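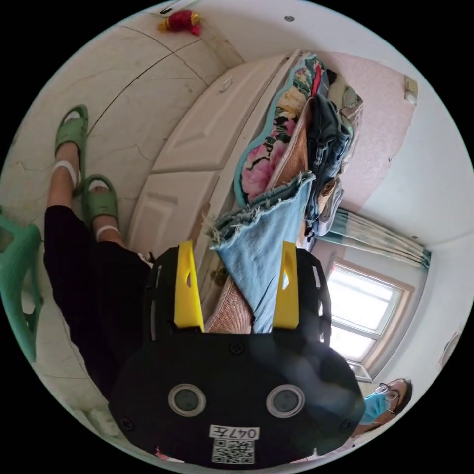
Light-blue jeans with a frayed hem, between two yellow fingers.

Home Catalog Reader Reviews Audio Service Desk Sign In

Search tickets and articles Go

Filed under: Reader Reviews > Audio Editions > Series Data

Cleswood Library Service — Service Desk
Subject: Reader reviews of young adult audiobooks appearing under the wrong volume in a series
Opened by: Amparo Mamani, Youth Collections
Assigned to: Kimutai Mabula, Catalog Systems
Priority: Normal, raised to High
Status: Resolved
Opened: 14 Dec 2018

Original report (Amparo Mamani)

Readers' reviews of young adult audiobooks are being shown on the wrong title pages. The reviews affected are those written for the second or later volume of a series. They appear on the page for the first volume, where they disclose the plot to readers who have not yet begun. Print editions of the same books display correctly.

The matter was brought to our attention by the parent of a book club member, who found the ending of a trilogy described in the first review on the page for book one. The club is to discuss that title at its next meeting. I would ask that the reviews be hidden until they can be moved.

Steps to reproduce: open the catalog, limit the format to audio, choose any series with more than one volume, open volume one and select Reader Reviews.

Entry 1 (Kimutai Mabula)

Ticket accepted. The fault is reproduced on the public catalog and on the staff catalog. It does not depend on the browser. I have confirmed it with four series chosen by Youth Collections. In each of them the page for volume two states that no reviews have been submitted.

Reviews will not be hidden across the whole site at this stage. The audio review panel has been switched off for young adult series only. Print and large print pages are unchanged.

Entry 2 (Kimutai Mabula)

Review records were examined directly. The full table holds 3,329 reader reviews. Of these, 176 are attached to an audio edition which does not match the volume the reader borrowed. The text, star rating and display name are intact in every record examined. Only the link to the edition is wrong.

All of the affected reviews were either written or edited after the audio records were reloaded from Gekport, our supplier of audiobook catalog data. Reviews written before the reload and left unedited are correctly placed.

Entry 3 (Mirjam Coppens, Technical Services)

I have compared the supplier's file with the one received in March. In the earlier file the volume number is held in its own field. In the present file it is held within the series title, so that a record reads "Book 2 of" followed by the name of the series. Our import removes those words when it tidies the title and then finds the volume field empty. An empty field is treated as volume one.

Prequels and short story collections are a separate difficulty. The supplier numbers them "0.5" or "1.5" and the import has always rounded these down. A novella set between the first and second books is therefore filed with the first. This was so before the reload and was not reported.

Entry 4 (Kimutai Mabula)

Workaround attempted: the volume number was entered by hand for one series and the review index rebuilt. Reviews moved to the correct page. At the nightly update the supplier's record replaced ours and the reviews returned to volume one. Manual correction is not to be used. Staff at branches who have already corrected records are asked to send me the titles and to make no further changes.

Entry 5 (Azra Stojanović, Reader Services)

Two further points for the log.

Several readers have resubmitted reviews in the belief that the first was lost. Where the same reader has two reviews of one title, please retain the later and do not delete the earlier until the reader has been contacted.

One reader's comments on the narrator have been carried to a volume read by a different narrator. She has asked that her remarks be withdrawn until they are shown against the right recording. I have granted this. Her review should be left out of any bulk move.

Entry 6 (Todor Nedeljković, Catalog Systems)

The import rule has been amended. The volume number is now read from the series title before the title is tidied, and decimal numbers are kept as supplied. Where no number can be found the record is placed in a holding list for Technical Services — it is no longer assumed to be volume one.

The amended rule was tested against a sample of 400 audio records on the test catalog. All numbered volumes were read correctly. Omnibus editions went to the holding list, as intended.

Entry 7 (Kimutai Mabula)

Rule applied to the live catalog. Review index rebuilt. The affected reviews have been moved, with the exception of the one named in Entry 5. The audio review panel remains off for 72 hours so that the nightly update can be observed.

Entry 8 (Amparo Mamani)

Checked after the third update. The four series first reported are correct, and the trilogy page no longer discloses the ending. One omnibus edition shows no series at all. I understand that it is on the holding list.

Entry 9 (Kimutai Mabula)

Panel restored. Ticket resolved. The omnibus edition is to be handled by Mirjam Coppens under a separate ticket. Duplicate reviews remain with Reader Services.

Previous ticket Next ticket Back to list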